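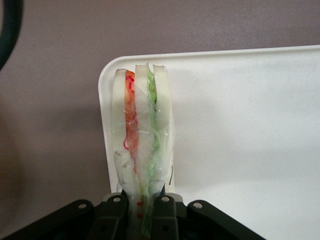 The Turedby open day, and what the arm was doing

I'd put off visiting the Turedby demonstration centre since March, mostly because I have sat through enough launch mornings to know the coffee is better than the content. A neighbour had a spare pass, so on 2025-05-15 I caught the early train and joined a queue of people in lanyards.

The first hour was Kandpal, who make a training rig. We got a talk with a great many slides about "teaching by showing". The claim was that a food packing line could be taught a new task in 15 minutes by staff with no programming background. I wrote that down and put a question mark next to it.

Then we were let through to the benches, and things picked up. The task was packing lunches. A white tray, a sandwich in clear wrap, and a pair of black fingers to get one into the other. The sandwich was three slices standing side by side, orange filling in one gap and frilly green in the other. The slices looked more like foam than bread to me, and I'd want to know how the thing copes with a real egg and lettuce on a humid day.

Rozália Simon was driving. She had a handheld controller and a screen showing the view from the wrist, and the arm copied her with a small lag. She was good at it. She was also, she told me when I asked, on her second year of doing this for a living, so there goes the bit about no background.

I asked how many runs they record before the arm has a go alone. The answer was 200 for this one task, with this one tray. At 15 minutes that would be a fair clip! The quarter of an hour on the slide, when I pressed, covers learning to use the controller. The recording comes after, and the training after that.

Afroza Begum, who looks after the data side, was much more straightforward than the slides. She said wrap is a nuisance as it shines and creases differently every time, and that a grip low on the stack is easier to teach than one from above. She didn't offer a success rate and I didn't get one by asking twice.

Visitors could have a turn at a second bench, guiding a smaller Eter arm by hand. It's heavier than you'd expect and wants to drift left. I squashed a bread roll. The fellow after me did it neatly first go, and was pretty pleased with himself.

Lunch was sandwiches, packed by people.

If you're going, the Sarerby bus stops at the gate, and the car park is full by 9. Bench talks are worth it. Skip the slides.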